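# Moving a village hall tuck shop from cash tin to stock sheet – how do I find where the money goes?

**Flora Swanson**

I took over the tuck shop at our hall in March. It opens for youth club, the badminton lot and whatever else is on. We sell crisps, crackers, chocolate bars, cans and squash. The previous person ran it for years out of a cash tin and a notebook, and the notebook only records what was spent at the cash and carry, not what was sold.

Going through it, we spent £1,363 on stock last year. By my reckoning that should have brought in a fair bit more than it did. The bank shows us £341 short of what we'd have taken if every item had gone at the marked price. There's no sign that anyone has been dishonest and I'm not looking to accuse people. Some of it will be out-of-date stock that got binned, and I know the youth club leaders hand out free crisps on quiz nights without writing it down.

What I want to know is:

- Do I need to count everything every session, or is once a month enough?
- How do other small shops record stuff that's given away or thrown out?
- Is it worth buying a proper till? Someone offered us an old Skinner one with a drawer and a paper roll.
- Should I price things individually or go for round numbers?

We have one lockable cupboard, a trestle table and a fridge that belongs to the hall. No wifi in the back room, so anything that needs a phone signal is out.

---

**Gregor Semple**

Get a card reader. Nobody under thirty carries coins now. We got one for the bowls club and takings went up straight away.

> **Flora Swanson:** Thanks, but as I said there's no signal in there. Does yours work offline?

> **Gregor Semple:** Not sure. Ours is by the window.

---

**Davina Gillies**

I did this for a swimming club shop for eleven years, so this will be long.

First, £341 over a year on that sort of turnover is high but I've seen worse. Before you change anything, check how the shortfall was worked out. If you took the marked price today and applied it to stock bought last spring, you may be counting a price rise that hadn't happened yet. Wholesale boxes also change size without much notice. A case that used to hold 48 may now hold 40, and if the old notebook just says "1 case crisps" you can't tell which it was. I would go back through the receipts for that before worrying about anything else.

On your actual points:

**Counting.** Once a month is enough for the whole cupboard. Count the fast sellers every session if you can stand it, and drop that once the figures settle down. Do it at the end of the evening with the door shut. Counting while children are queuing is a waste of time, as you'll be interrupted and start again.

**Giveaways and waste.** Put a sheet on the inside of the cupboard door with four columns: item, how many, why, initials. "Why" can be one letter. We used G for given, D for damaged, O for out of date and S for sold at cost to a helper. Tie a pen to it. The quiz night crisps go down as G and you can then ask the youth club to cover them from their own money, or not, but at least you'll know what it comes to.

**Till.** I wouldn't. An old till will give you a total and a jammed paper roll. What you need is a float that is the same every time. Ours was £20 in a Luken cash box, made up of the same coins at the start of each night. Anything over £20 at the end is takings. Two people count it and both sign.

**Pricing.** Round numbers. 50p and £1, with nothing in between if you can manage it. You'll lose a few pence on some lines and gain it on others, and your change won't run out by eight o'clock. The exception is anything that costs you more than 40p, which should go straight to £1 or not be stocked.

### Setting up the monthly count

This is what I gave the person who followed me. Change whatever doesn't suit.

1. Print a list of every line you sell, in the order it sits on the shelves. Alphabetical looks tidier but you'll be hopping about. Leave six blank rows at the bottom for new things.

2. Write last month's closing count in the first column before you begin. Then add what was bought in, from the receipts. Keep the receipts in an envelope for that month and don't let anyone be paid back without one.

3. Take everything out, one shelf at a time, and get it onto a table. Mixed boxes are the worst for this, so tip them out and sort the bags by type before writing any numbers down. Bags stood on end in a box hide the ones underneath.
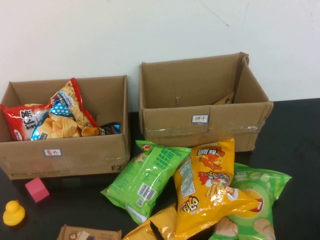 4. Check dates as you go. Anything with less than a month left goes in a tray marked "sell first" on the counter. Anything past its date goes down on the door sheet as O and then in the bin. With best before dates you are allowed to sell a bit after, but we didn't, as parents complain.

5. Work out what should have been sold: opening count plus bought in, less the door sheet, less what's on the shelf now. Multiply by the price. Compare that with the takings for the month.

6. Write the difference in the book even when it's nil. If it's under three per cent of takings, leave it alone. If it's more, look at the two or three biggest lines before you look at anything else. With us it was nearly always cans.

7. Put it all back with the oldest at the front. New stock goes in behind or underneath. Most of our waste came from people topping up from the front.

### Other bits

- Buy less than you think. We once bought a trade quantity of Faritz sherbet sticks, 4,000 of them, as the unit price was so good. We were still giving them away two summers later.
- Keep imported or unusual snacks as a single box until you know they sell. Check there's an ingredients label in English as well, for allergies. If there isn't, I wouldn't put them out.
- If you keep cans in the hall's fridge, ask for a shelf of your own. Other groups will help themselves otherwise, and they won't know it's stock.
- Multipack crisps marked "not to be sold separately" often don't carry the full label on each bag. Buy the proper boxes.

---

**Keir Galbraith**

Agree with Davina on most of that but I'd count weekly to start with. A month is a long gap if you're trying to find out which evening the problem is on. We counted after each session for half a term and found that 51 cans had gone on one evening that wasn't even ours – a party booking had assumed they were included in the hire. The hall paid us back and we changed the padlock.

Also, who has keys to the cupboard? Write that list first.

> **Flora Swanson:** Five of us that I know of, and Shona Dow thinks there's a spare in the kitchen drawer. I'll start there. I've put the sheet up on the door and I'm going to do the full count before the next youth club. Will say no to the till.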